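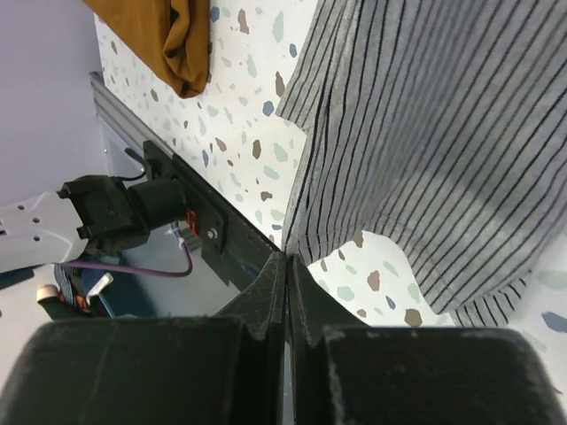

Girnetti arm at the hem of the grey striped one, mustard cloth still waiting behind.

Laundry folding arms: tips after a month with the Girnetti kit

Had the kit since August, bought through Skomgate, self assembly, two arms on a rail. Meant to write this up properly and never did so it's notes. Mostly about cloth as that's what people keep emailing about.

Before you start
Clear the worktop more than you think. Arms swing wider than the leaflet says. Mugs, scissors, anything tall, off.
Patterned worktop? Ours is speckled terrazzo style and I worried it would muddle the camera. Pale grey T-shirts, yes, sometimes. Stripes, dark stuff, fine.
One item in the middle, the next one pushed to the back. Don't stack them. It will go for both.

Picking up
Go for the hem, near a seam. Flat cloth in the middle of a shirt just skids about.
Leave a bit of a ruck in it. Ironed flat is the worst, the tips have nothing to get hold of.
Thin jersey: slow speed. Anything over 15 on the dial and it lets go half way up.
Towels OK. Fitted sheets, forget it.

Fingers
Wipe the tips. Fluff builds up and then the grip goes. Damp cloth, let them dry, carry on. I do it every 100 items or when I rememeber.
Check the tips meet. If one sits forward of the other, back off the little screw a quarter turn, close the gripper by hand, do it up again. Tymofii Karpenko at Skomgate talked me through it by phone, very patient.

Cables
Keep them slack near the rail but not dangling. One of mine caught on a sleeve in the first week and pulled the plug out. Bit of tape sorted it.

Noise
Louder than the washing machine on fast. Not an evening job in a flat.

Is it worth it
For a house, no, not at this price. For a guest house or small laundry, maybe. Svyatoslav Fedoruk runs his on tea towels only and gets through 23 in a sitting, which beats mine by miles. He has the Bajwa tips, softer, sold seperately. Haven't tried them yet.
Spares come from Skestovmont. Slow post. Order two sets of tips at once.
Leaflet says to grease the rail at 3,000 cycles. Not there yet, will add a note when I've done it.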